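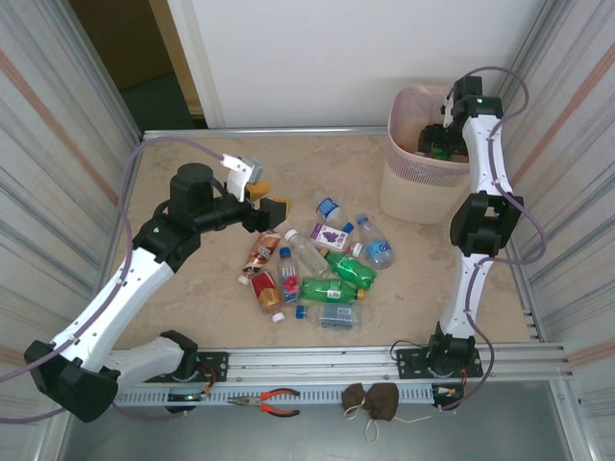 Re: Envases del local - qué va a cada sitio

De: Zsófia Bozsik
Para: lista de usuarios, edificio Urkberg
Fecha: 6 de enero de 2020

Hola a todos:

Contesto al mensaje de Hatby, que copio debajo por partes.

> ¿Las botellas que todavía tienen líquido van directas a la
> papelera, o hay que vaciarlas antes? En la mesa hay de todo.

Hay que vaciarlas antes en el fregadero. Una botella llena pesa demasiado para las bolsas que usamos y en diciembre se rompieron dos por el fondo.

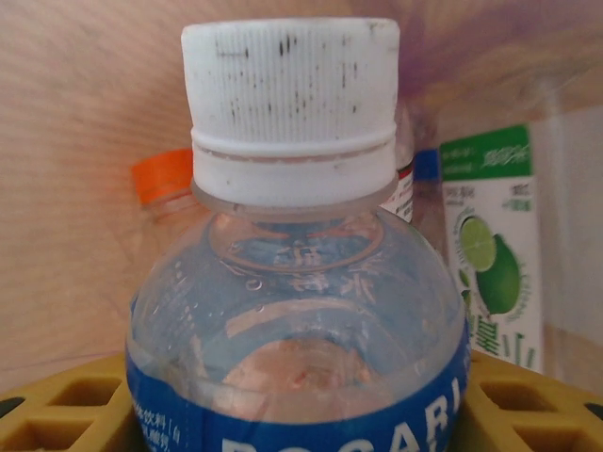 Botella de Pocari con tapón blanco y líquido dentro.

El tapón se vuelve a poner después de vaciarla. Los tapones sueltos acaban en el suelo, así que recogedlos también cuando los veáis - son pequeños y la escoba se los deja.

> ¿Hace falta separar el agua de los zumos?

No. Botellas de agua, de zumo y de té van juntas, de cualquier color. Los cartones pequeños y las bolsitas con boquilla también.

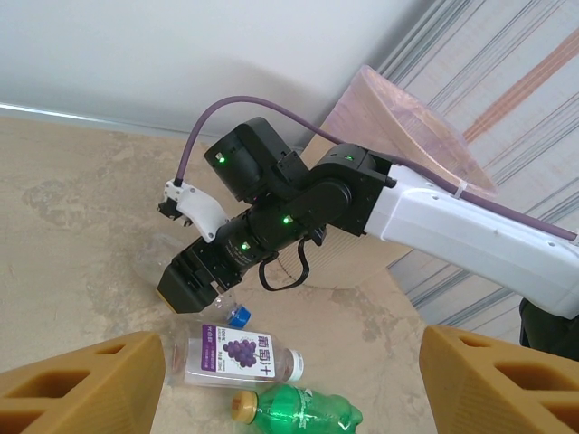 Lo que sí pido es que se aplasten las de plástico fino. El último recuento, el de Plultier, dio 556 envases en un mes, y sin aplastar llenamos la papelera cada dos días. Las de plástico duro se dejan como están.

> ¿Quién compra las bolsas? Quedan pocas.

Las he pedido yo a Sipos, 50 rollos, con entrega en febrero. Son las mismas de ahora, con cinta para cerrar. Al ponerlas, doblad el borde por fuera de la papelera y dejad la cinta a la vista; si queda metida por dentro, luego no hay manera de tirar de ella.
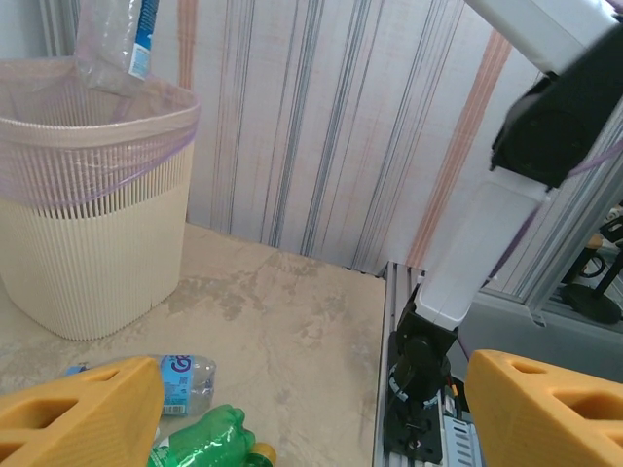

La papelera color crema con la bolsa puesta y la cinta morada por fuera.

Las bolsas cerradas se bajan al contenedor del patio. La llave sigue en el gancho de la entrada.

Un saludo,
Zsófia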